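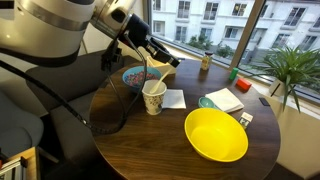
*Fig. 1. Table setup for Lab 4, gripper near the back edge.*

## Lab 4: Breakfast table

This is the lab I look forward to all term! Your arm has to move cereal from the blue bowl into the big yellow one, using the mint-green scoop - and the scoop starts tucked under a stack of napkins, so plan that grasp first.

**Before you start**

- Load the `zumside` workspace and home the arm.
- Check the cable slack at full reach.
- Put the paper cup and spoon back in their start spots after every run.

Each team gets 13 runs. Log all of them, even the ugly ones (those make the best write-ups). Last August's class left us 118 logged runs to compare with, and Sơn Mạch's notes on wrist angle are in the shared folder - go read them, they're great.

Write-up: two pages, plots included, due before Lab 5.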